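**Makwood** is an online bingo site run by Jirnley. It opened in March with 186 games and now lists 332, most of them 75-ball and 90-ball rooms. Each room holds up to 900 players — tickets are sold until three minutes before the first call. 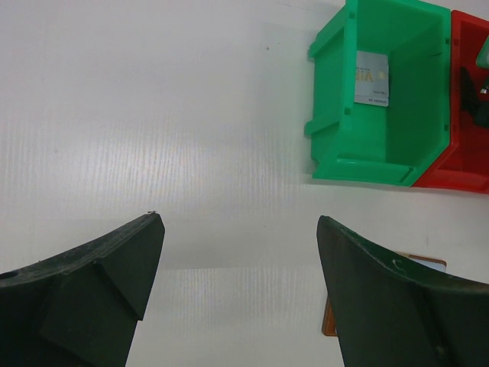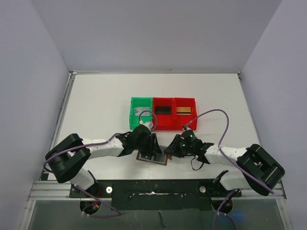 Mahmoud Belhaj, reviewing the site in November 2022, wrote that the rooms were easy to follow but withdrawals were slow, and that the chat was quiet outside evening hours.

Jirnley has since added bank transfers. Prizes are paid in dollars, and unclaimed bonus tickets are cancelled at the end of each month.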